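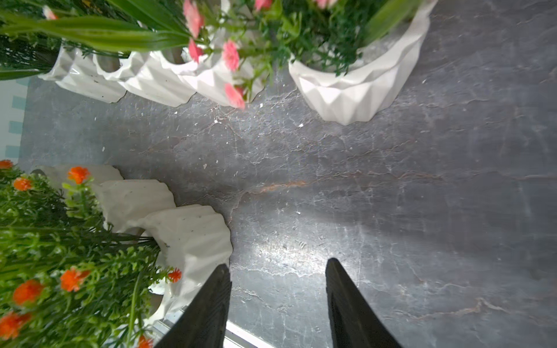 Spent the morning on the little flower shop again. Nothing new has been bought for it this time, I only wanted to sort out the pots and decide what goes on the shelf and what goes on the floor.

For anyone new, the shop is the pretend storefront I've been putting together since June. Turquoise walls with white dots, mushrooms, a picket fence along the bottom, pink awning on top. All the plants are fake.

The pots are the white faceted ones. I got the first few from Geten and went back for more once I saw how they looked as a group. They have a lot of creases and every crease holds dust. A dry paintbrush gets it out. A cloth just pushes it along.

Bits come off the plants every time I handle them. Tiny crumbs, mostly white, and they show up on the dark gray floor right away. I do the floor last now. Used to do it first and then had to do it again.

The gray marble look was a compromise. I wanted fake grass. Grass under fake plants in front of a painted fence was too much green, and the pots kept tipping. They sit flat on this.

It also has a rusty orange vein in one place that I like more than the white ones. I try not to park a pot on top of it.

On bending the stems: do it low down, near the rim. If you bend halfway up you get a kink and it looks like a straw. I let a pink one hang over the side of its pot and left the rest more or less upright.

The long grassy leaves are the hard part. They come out of the box all pointing the same way. I pull them apart one by one, then put the pot down and look at it from the front before I touch it again.

Orange-red ones are on the top shelf, all together. I had them mixed in with the pinks for a while and the small flowers got lost. In a row they read as one band of color.

The black wire grid is behind them. I keep going back and forth on it. I might hang price tags from it, or I might take it out.

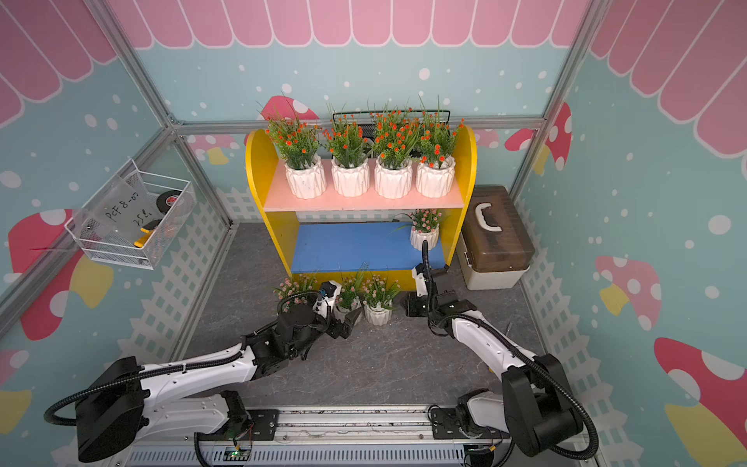
Fatemeh Rostami: I'd leave the blue shelf nearly bare like that. My Wistovo display went wrong when I filled every shelf and then you couldn't see the paint. Does the yellow unit wobble at all?

No wobble. It's a wooden one with the rounded sides, and it goes right up against the back wall. I did think about a second pot on the blue shelf – tried it at the left end and took it off again. So we agree there.

The pots on the floor in front are still a question. I like a pink one close to the front so there's something to look at before the shelf. The downside is you have to reach over it to get to anything else.

Next job is tags. Sadeghi sells a pack of 64 plain card ones, which is far more than a shop this size needs, but they're cheap and I'll ruin a few. Pencil first, then pen.

If anyone has washed this kind of flower in the sink, tell me how the color held up. I'd try one of the pinks first.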